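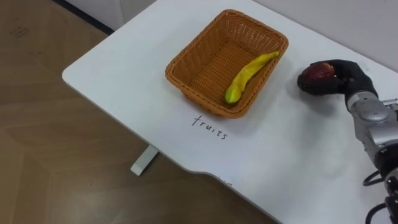 The basket on the shared table, with its label written beneath.

Labelling baskets on a shared table

Settimio Morelli
Our office at Travden keeps one white table for items used by all staff. Fruit and small stationery have tended to be mixed together, and we wish to introduce woven baskets, each with a handwritten label. Should the label be fixed to the basket or placed on the table? We would also welcome guidance on suitable wording. The arrangement is to be in use by March.

Plostcombe Facilities Desk
We recommend marking the table. Baskets are lifted for cleaning and may be returned to the wrong side, whereas a word on the surface continues to show where each category belongs. Please test the pen on a small area first, as some inks stain a matte white finish. Wording should be short and in lower case. "fruits" is sufficient. Where two baskets are of the same pattern, the second label is essential, and a longer one such as "office supplies" may be set over two lines. Leave a clear space between the baskets for items awaiting sorting, such as a banana or a roll of packing tape.
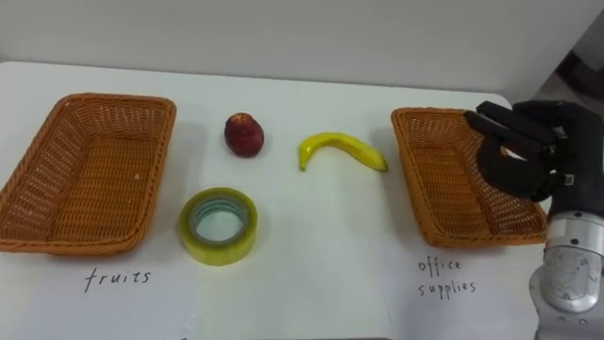 Jaiswal
Agree with the above. We use card labels at our premises and they are replaced far too often. Fruit should be checked daily. Tape can go in with the office supplies.

Contact the Grurorby Help Community | © Grurorby 2023 | Back to top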